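Flag pole pick: planner keeps choosing the cloth

Rodov planning and grasping forum, Perception section
Thread opened in September, 5 replies

bulk_torque
We're running the small flag task on two arms. Grasp candidates come from the depth cloud, then get scored by the Flindosach plugin. It ranks points on the cloth above points on the rod nearly every time. The rod is thin and white and the board under it is white marble pattern, so the segmentation mask keeps breaking up. Has anyone fixed this without retraining?

mkessel
What does your mask look like along the edge where the cloth meets the rod? If it's broken there, the scorer never had a fair choice. I'd stop using depth for the rod. Fit a line in the color image between the ball cap and the far end, then project it onto the board plane.

bulk_torque
Tried the line fit this afternoon. The cloth edge is bright green, so the transition is easy to find. The veins in the board gave me false lines until I raised the minimum length. Pose below is from the line fit with the scorer bypassed.

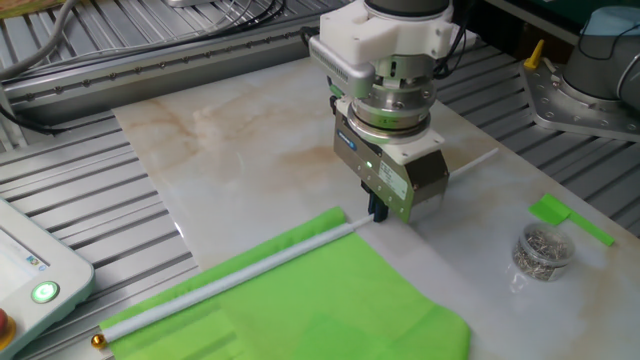
Reply 4

Zhiqiang Bai
The line fit is fine for the pick. I don't agree with bypassing the scorer. You will want it back the first time the flag lands folded over the rod. Add a penalty for candidates inside the green mask and keep everything else. In our Siriwardena fork it's one term in the cost, weight 5.

Also look at your closing direction. The fingers should close across the rod axis, and with a rod lying at an angle a small yaw error makes it roll.

Reply 5

mkessel
A weight of 5 will push it off the rod too if the mask bleeds by 2 pixels. Erode the mask first. I still think a learned scorer is the wrong tool for a straight stick.

Reply 6

bulk_torque
Eroded the mask, put the scorer back with the penalty. Replayed 900 logged clouds and the top candidate is on the rod in most of them. The bad ones are nearly all where the cloth edge is lifted — it shadows the rod in depth. I opened issue 2387 on the Bulenent tracker with the config and the failing clouds attached. Yaw is next.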